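조작 소프트웨어 엔지니어 한 분을 찾습니다 (클리드비 Clidedby, 매니퓰레이션 팀)

안녕하세요, 클리드비에서 조작 소프트웨어를 맡고 있는 나탈리나 롱고예요. 인사팀 양식이 따로 있긴 한데 너무 딱딱해서 제가 직접 씁니다! 저희 팀은 욕실 정리를 하는 양팔 로봇의 인식, 계획, 제어 코드를 만들어요. 세면대 위의 병을 집고, 선반에 물건을 올리고, 수건을 다루는 일이요. 말로는 쉬운데 하얀 도자기에 비친 조명 하나 때문에 깊이 값이 엉망이 되는 날도 많답니다.
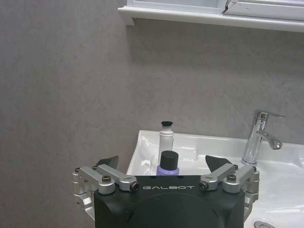
먼저 인식 쪽 얘기부터 할게요. 저희 파지 후보 생성기는 이름이 Lirkulum이고, 손목 카메라 영상을 받아서 접근 방향과 그리퍼 폭을 뽑아 줘요. 병이 두 개 겹쳐 서 있으면 아직도 가끔 둘을 한 덩어리로 봅니다 ㅠㅠ 지금 평가 세트에 장면이 374개 있고 그중 겹침 장면이 146개인데, 오시면 첫 과제로 이 부분을 같이 파 보고 싶어요.
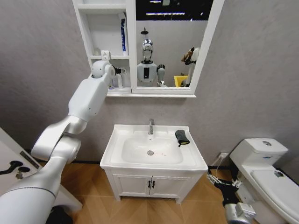 계획기는 Dinsa라고 불러요. C++로 짰고 파이썬 바인딩이 붙어 있습니다. 욕실은 좁아서 팔꿈치가 갈 데가 별로 없고, 거울이 있으면 로봇이 자기 팔을 장애물로 착각하는 재미있는 문제도 생겨요. 충돌 검사 캐시를 새로 짜는 중인데 솔직히 손이 모자랍니다. 궤적 최적화를 해 보신 분이면 정말 반가울 거예요.

이런 분이면 좋겠어요
C++와 파이썬을 둘 다 편하게 쓰시는 분
ROS 2로 실제 로봇을 돌려 보신 분 (학교 프로젝트도 괜찮아요)
로그 뒤지는 걸 싫어하지 않는 분
학위는 안 봅니다. 논문이 있으면 읽어 보긴 할게요, 재미있으니까요.

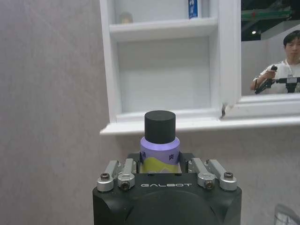

제어 쪽은 니베스 데 루카 님과 제일 많이 일하시게 될 거예요. 파지력 제어 루프와 미끄러짐 감지를 맡고 계시고, 코드 리뷰가 꼼꼼하기로 유명합니다. 시험 기록은 전부 Halura라는 사내 도구에 쌓이는데 재생 기능이 좀 느려요. 600개 넘게 쌓인 기록을 한 번에 열면 멈춥니다. 이런 도구 손보는 걸 좋아하시면 지원서에 꼭 적어 주세요!

올해 제일 욕심내는 건 천이에요. 병은 모양이 그대로인데 수건은 집을 때마다 형태가 바뀌니까 상태 추정부터 다시 생각해야 하거든요. 수건 관련 미해결 이슈만 거의 46개라서 심심할 틈은 없을 거예요.
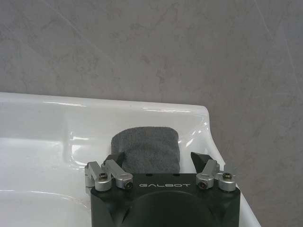

손목 카메라로 본 수건 파지. 세면대 앞, 진회색 수건.

근무는 정규직이고 주 2일까지 재택이 됩니다. 다만 실기 시험이 있는 주에는 실험실에 나와 주셔야 해요. 입사는 9월 전이면 언제든 맞춰 드릴 수 있어요.

지원은 이력서 한 장과 직접 짠 코드 링크면 충분합니다. 자기소개서는 필요 없고, 대신 제일 고생했던 버그 이야기를 몇 줄 써 주세요. 면접은 두 번인데 첫 번째는 저와 화상으로 편하게 얘기하고, 두 번째는 실험실에서 니베스 님과 작은 문제를 같이 풀어 봅니다. 화이트보드 코딩은 안 해요.

마감은 2024년 1월 20일입니다. 궁금한 점은 지원 페이지 문의란에 제 이름을 적어서 남겨 주세요.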